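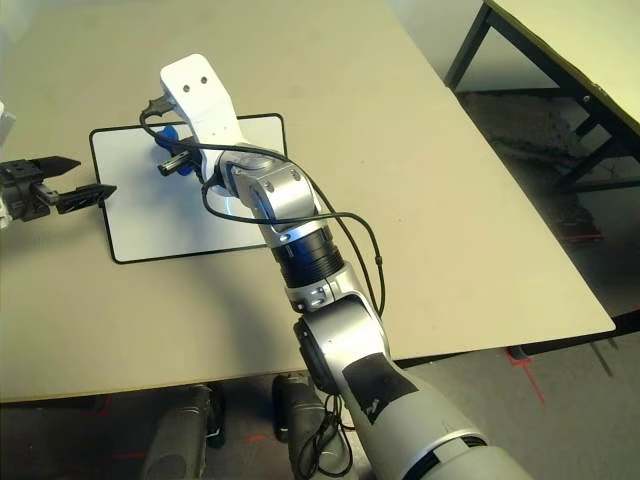 The problem is with the shared booking calendar in Famuva, which we use for the rooms at Kastangate. Since the update in August, every booking made from a phone is saved one hour too early. I noticed it for the big table room first, the one where a whiteboard lies flat on the table, and after that I checked the other rooms and found the same. Bookings made from a desktop computer are correct. I am writing down all the steps I have already tried, so that you do not need to ask me for them again.

Ticket 519
Opened by: Hajnalka Medve
Product: Famuva calendar, web and phone
Priority: normal

What I expect: I choose 10:00 on my phone, and the booking shows 10:00 for all users.
What I get: my phone shows 10:00, but the desktop shows 9:00. The reminder e-mail also says 9:00.

What I tried:
Signed out and signed in again on the phone. No change.
Removed the app and installed it again. No change.
Checked the time zone on the phone. It is set to automatic and the clock is right.
Checked the time zone in my Famuva profile. It is the same as on the desktop.
Asked Danylo Stasiv to make a booking from his own phone, which is a different model. His booking was also one hour early.

Reply from Tomos Wogan, support
Thank you for the detailed list. Could you please open Settings, then Locations, and tell me what is written in the field "Site time"? This is a separate field from the one in your profile. Only an administrator can see it.

Reply from Hajnalka Medve
I am not an administrator, so I asked Danylo to look. The field says "Fixed offset". For our other site, Boselport, the same field has the name of a city. We did not know that this field existed, and I am quite sure that none of us changed it.

Reply from Tomos Wogan, support
I think this is the cause. With a fixed offset the site does not follow the change between summer and winter time. The desktop version takes the time from your browser, but the phone version takes it from the site. Please ask Danylo to choose the city from the list, press Save, and then make one test booking from a phone. Old bookings will not move by themselves.

Reply from Hajnalka Medve, Nov 20, 2021
The change is done. Two test bookings from two phones are correct on the desktop and in the e-mail. But we still have 206 old bookings, and about 100 of them were made from phones. Is there a way to find only these? I would not like to open each one by hand. The export file has a column "source", but in our file it is empty.

Reply from Tomos Wogan, support
The column is filled only if you tick "Include device details" before the export. Please try this, then sort by source and send me the file. I can move the phone bookings one hour later from our side. I will keep the ticket open until you confirm that the times are right.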